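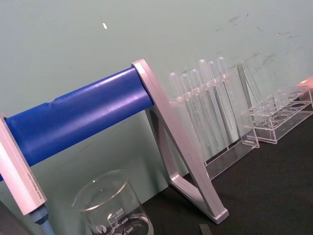
Secondary glazing is a second, separate window fitted on the room side of an existing one. The old window stays where it is and goes on keeping out the rain, while the inner one slows the loss of heat and softens the noise of the street. In North America the same thing is often sold as an interior storm window, and the two names can be used for each other without much harm.

The idea is a good deal older than most people suppose. Houses in cold countries had a loose inner sash that was put up in the fall, sometimes with moss or cotton packed along the sill to soak up the damp, and taken down again when the lilacs came out. Many families still have a set leaning in the attic, each one penciled with the name of the room it belongs to.

Types

Fixed panels are the simplest and the cheapest. They are held by clips, magnets or a push-in strip, and they suit windows that are seldom opened. Hinged units swing into the room like a cupboard door, which makes cleaning the old glass a pleasant enough job. Sliding units run side to side or up and down, and the vertical kind is the usual choice behind an old double-hung sash, as the meeting rails can be lined up so that very little shows from the sidewalk.

The Filali panel, named for the workshop that first cut it, is a lightweight fixed type with a soft edge that squeezes into the opening. It needs no screws at all, and for that reason it has found many friends among renters. The heavier Brillex frame is screwed to a wooden batten and can be bought for openings up to 3000 millimeters wide, though anything near that size really wants two pairs of hands and a patient afternoon.

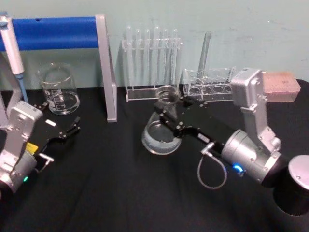 Ehab Younis has argued that the heavier frames are oversold for ordinary homes, and that a well-fitted light panel will please most households just as much for far less money. Builders who work beside busy roads tend to disagree with him – for noise, they say, thick glass and a deep gap matter more than anything else.

The gap

For warmth alone, a gap of 12 millimeters or a little more does nicely. For noise it should be a great deal wider, commonly 100 millimeters or more where the depth of the wall allows. The terrace at Drakatgate, a row of 38 brick houses beside a rail yard, is often mentioned in this connection.
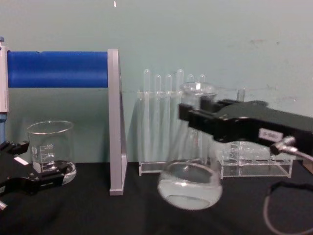 Damp is the other thing to think about. The inner window should close snugly and the outer one should be left to breathe a little, so that any moisture in between can find its way out.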